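시즌 2까지 다 보고 쓰는 틸타드빌(Tiltadville) 후기

2019년 7월 18일

드디어 다 봤어요! 4월에 1화를 틀어놓고 설거지하다가 그릇을 내려놓고 소파로 간 뒤로, 석 달을 이 드라마랑 살았네요. 스포일러는 최대한 피해서 쓸게요. (그래도 예민하신 분들은 중간은 건너뛰고 맨 끝만 보세요.)

배경은 틸타드빌이라는 항구 마을이에요. 망해가는 제지 공장을 물려받은 자매가 있고, 언니는 팔자고 하고 동생은 못 판다고 하고. 줄거리만 들으면 어디서 본 것 같죠? 저도 그래서 한참 미뤘거든요. 그런데 2화 끝에 장부가 나오는 순간부터 완전히 다른 얘기가 돼요. 아버지가 숨겨둔 빚이 드러나는데, 그걸 자매가 서로에게 말을 안 해요. 둘 다 알면서요! 저 그 식탁 장면에서 혼자 소리 질렀어요.

한 회가 69분이라 좀 길긴 합니다. 4화랑 5화는 솔직히 늘어져요. 창고에서 종이 나르는 장면을 왜 그렇게 오래 보여주는지 모르겠고, 시장 선거 이야기는 없어도 됐을 것 같고요. 같이 보던 동생은 여기서 포기했어요. 6화까지만 버티라고 그렇게 말했는데 말이죠.

제일 좋았던 건 악역이 없다는 점이에요. 공장을 사겠다고 찾아오는 조시(Joshi) 상사 사람들도 나름대로 사정이 있고, 나중엔 오히려 그쪽 편을 들게 되더라고요. 대사도 짧아서 좋아요. 언니가 기차역에서 "표는 네가 가져" 하고 돌아서는 장면은 다섯 번쯤 돌려 봤나 봐요. 음악은 첼로가 너무 자주 나와서 조금 물렸지만, 엔딩곡은 요즘 출근길에 매일 듣고 있어요.

원작 소설도 있다길래 주문했는데 페이지 수가 무려 1,520쪽... 두 권짜리인 줄 알았더니 한 권이더라고요. 누워서 읽다가 얼굴에 떨어뜨리면 큰일 나겠어요. 지금 200쪽까지 읽었고 아직 공장은 나오지도 않았습니다. 할머니 젊은 시절 이야기가 한참 이어지는데 드라마에는 통째로 빠진 부분이라 새롭긴 해요. 문장은 좀 옛날식이고 사람 이름이 많아서 메모지에 가계도를 그려가며 읽는 중이에요. 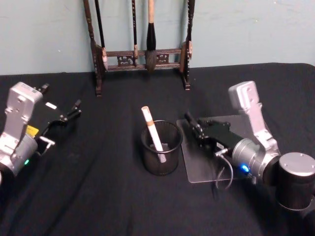 검은 천 위에 세워둔 붓걸이. 가운데 투각 무늬가 예뻐요.

시즌 2는 호불호가 갈릴 것 같아요. 자매가 따로 나오는 회차가 많아져서 둘이 티격태격하는 맛이 줄었거든요. 대신 동생이 혼자 리르카리(Rirkari)로 떠나는 7화는 정말 좋았고, 마지막 회는 보면서 휴지를 몇 장 썼는지 몰라요. 결말에 대해서는 할 말이 많지만 꾹 참겠습니다. 다 보신 분들은 비밀댓글로 얘기해요!

제 점수는 100점 만점에 94점. 깎은 점수는 전부 선거 이야기 때문이에요.

보실 분들은 페틱스(Fetix)에 두 시즌 다 올라와 있고요, 자막은 시즌 1 쪽이 조금 어색한데 금방 익숙해져요. 다음 글은 소설을 다 읽으면 쓸게요. 언제가 될지는 저도 몰라요 ㅎㅎ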